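How to run a robot demo at an open day

We had more than 300 people through the doors at Kivedik last September, and I'd never run a demo before in my life. I learned a lot, mostly the hard way, so here's how I'd set one up now!

Start with one job. We planned six and dropped nearly all of them by lunch. Picking up a plain pot is loads more fun to watch than you'd think, and children get it straight away.

Mark the spot. Put a bit of bright tape or a thin mat on the table where the object goes, so whoever is resetting can pop it back without fussing. Pick a colour that stands out from the table top.

Keep groups small. Sixteen is my limit – any more and the back row sees elbows. I ran a new group every 19 minutes, starting at ten in the morning, with a proper tea break in the middle (please don't skip the tea break).

Put one person on the stop button and let them do only that. Haris Tarar did ours, and he didn't chat to visitors while the arms were moving, however nicely they asked.

Talk slowly during the grasp. I like to ask the group where they'd put their own thumb, then let them look at where the robot puts its thumb. With an open pot, the fingers go over the rim and the thumb stays outside, so the wall gets pinched between them. The other hand can just wait, open, off to the side. 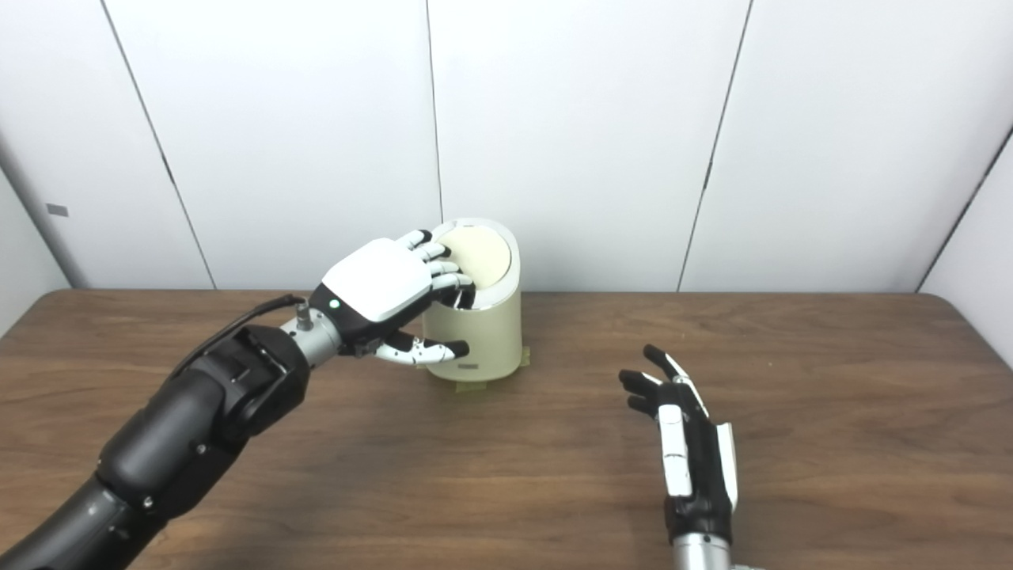
Zarmeena Mengal
Demonstrations Lead, Kivedik

Leave time for questions at the end of each group. The one I got most was "can it make a brew?", so have an answer ready. Then check your cables, put the pot back on its mark and call the next lot in. If you're taking the same demo out on a visit, as we did at Lodhi, bring your own tape and get there an hour early.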